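How to clear and clean a wooden table without buying anything new

Most advice on looking after a wooden table is written by people with something to sell. I have read a good deal of it, and I have tried more of it than I care to admit, including a tin of Niltance polish that left our kitchen table looking like a boiled sweet for a month. What follows is the method I use now. It takes a cloth, a bowl, a drop of washing-up liquid and a bit of patience. If your table is an antique, or has a French polish finish, stop reading and ask a restorer.

Before you start

Find out what the surface is. A light wooden top may be oiled, waxed, varnished or lacquered, and they don't all want the same thing. The usual test is a drop of water somewhere out of the way. If it sits up in a bead and stays there, you probably have varnish or lacquer. If it slowly darkens the wood, you probably have oil, or a finish that has worn through. I say probably because old wax can make almost anything bead, and the test is given far more authority online than it deserves. Try it in two places and wipe both dry.

If you still have the leaflet that came with the table, read that first and believe it over me.

You will need:

Two soft cotton cloths (old pillowcase is fine)
A bowl of warm water, 700 ml or so that you can carry it without slopping
Washing-up liquid, one small drop
A plastic card, such as an expired library card
A dry tea towel

You will not need vinegar, lemon juice, bicarbonate of soda, olive oil, mayonnaise or a walnut. I'll come back to some of those.

Step 1. Take everything off

Everything, including the things that live there. People clean round the fruit bowl and then wonder why there is a ring. Bottles are the worst for it, as something always runs down the side and collects underneath, and you only find it when the bottle sticks.

Wire racks and baskets come next. Lift them, don't slide them. The plastic coating on the feet wears away sooner than you would think, and bare wire on a soft wood top leaves a line you will be looking at for years. Turn the rack over once it's off and run a thumb over the feet. If one is rough, it needs a rubber cap or a mat, or it needs to live on the draining board where it belongs.

Put things on the floor or a chair as you clear them. I used to move them all to one end and clean the table in halves, and the join was never quite right.

Step 2. Get the crumbs off dry

Brush or wipe the table with a dry cloth before any water goes near it. Go with the grain. Grit dragged about under a wet cloth is what dulls a finish, and no polish will put it back.

For anything stuck down, use the edge of the plastic card held nearly flat. Push gently. If it won't shift, leave it for step 4. Knives, scouring pads and those white "magic" sponges should stay in the cupboard. The sponges are a very fine abrasive, and they will take the shine off varnish in a patch exactly the size of your enthusiasm.

Step 3. Wipe it down

Put one drop of washing-up liquid in the bowl and swish it about. Dip the cloth and wring it until nothing drips, then wring it again. The cloth should feel damp, and the table should look only faintly wet behind it.

Work along the grain from the far edge towards yourself, in long strokes. Rinse the cloth when it looks grey. When you have done the whole top, do the edges, which everyone forgets and which are usually the dirtiest bit, as that's where hands go.

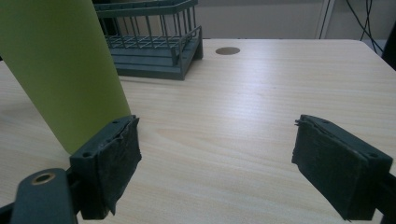
Can a damp wire rack go straight back on the table once it's clean?
Leave it until the feet are dry, and put a folded tea towel or a mat underneath if it is going to hold wet dishes.

Change the water and go over the top once more with a clean, well-wrung cloth to take off the soap. Skipping this is the reason a clean table feels tacky the next morning, and it is also, I suspect, how a lot of polish gets sold.

Step 4. Stubborn marks

Dried food: lay a warm damp cloth over it for two minutes, then try the plastic card again. Repeat as needed. It's dull work and it does the job.

White rings: these are damp in the finish, and many will fade by themselves if you keep the spot dry for a few days. Every website will tell you to iron them out through a tea towel. I have seen it succeed once, on my sister's sideboard, and I have seen it turn a small white ring into a large white iron. If you must, use the lowest heat, no steam, and a few seconds at a time.

Black rings: water has gone past the finish and into the wood. Household cleaning won't fix that, whatever it says on the bottle. It wants sanding and refinishing, or a tablecloth.

Ink and felt-tip: soapy water first. Methylated spirit will lift some inks, and it will also lift some finishes, so test it underneath the table before you go anywhere near the top.

Step 5. Dry it

Use the tea towel and go with the grain again. Air drying sounds gentle but it leaves water sitting in joins and along the edges, and that is where swelling starts. Pay attention to the gap if your table has an extending leaf.

Wait an hour before you put things back. I used to think this was fussing. Then I put a tray down on a table I would have sworn was dry, and had a pale rectangle to look at until Easter.

Step 6. Decide what goes back

This is the only part that makes a lasting difference, and I don't pretend to be good at it. A table that has a rack, a few bottles and the post on it will be dirty again much sooner than a bare one, simply because you can't wipe it in one go.

Ask of each thing whether it gets used at the table. Post doesn't. Hand cream doesn't. A rack might, if you are short of worktop, in which case give it a mat and a fixed place at the back. Tall bottles should go well in from the edge, on a coaster or saucer if they hold anything oily.

I don't believe in storage boxes for this. I bought a set of Drirketine stacking trays in July on a friend's recommendation and all they did was give the clutter corners.

About those kitchen-cupboard remedies

Vinegar. Fine on windows. On wood it can dull a waxed surface, and diluted enough to be safe it does nothing that water wouldn't.

Olive oil. Looks lovely for an afternoon. It never really dries, so it goes sticky and holds dust. If your table has an oiled finish, use an oil sold for the purpose and wipe off every bit of the excess. Rags soaked in linseed or similar oils can heat up and catch fire when left scrunched in a bin. Lay them flat outdoors to dry first. That warning is not exaggerated, and I say so as someone who assumes most warnings are.

Bicarbonate of soda. A mild abrasive. It can mark varnish and it can darken oak. It also gets into the grain and has to be picked out again.

Walnut rubbed on scratches. It darkens a scratch slightly. On a pale table that is the opposite of what you want.

Spray polish. Harmless in small amounts on varnish, and unnecessary. On an oiled top it makes later re-oiling a nuisance, as the silicone in many sprays stops the oil going in.

How often

A dry wipe every day, and the full routine when the table feels less than smooth under your hand. I have seen schedules that want it done weekly, with a monthly "deep condition". Ask who wrote the schedule.

Comments

Hadiza Adebisi
I did the water drop test and it beaded at one end and soaked in at the other. Same table! We've had it for years with the kettle at the one end so I suppose that's the answer.

Reply from the author
It sounds like it, the finish will have worn where the steam gets at it. Treat the whole lot as bare wood until you can refinish, so hardly any water and dry it quickly.

Todor Mujić
Disagree on the iron. Lowest setting, cotton cloth, kept it moving, and the ring was gone. Varnished pine.

Reply from the author
I'm glad, and I'm still not recommending it.

Gerasimos Theodorakopoulos
What would you put under a wire rack? I've tried cork and it went mouldy underneath.

Reply from the author
Cork holds damp if it is never lifted. I use a thin silicone mat and pick it up to dry when the dishes are put away. A folded tea towel works as well, provided you hang it up after.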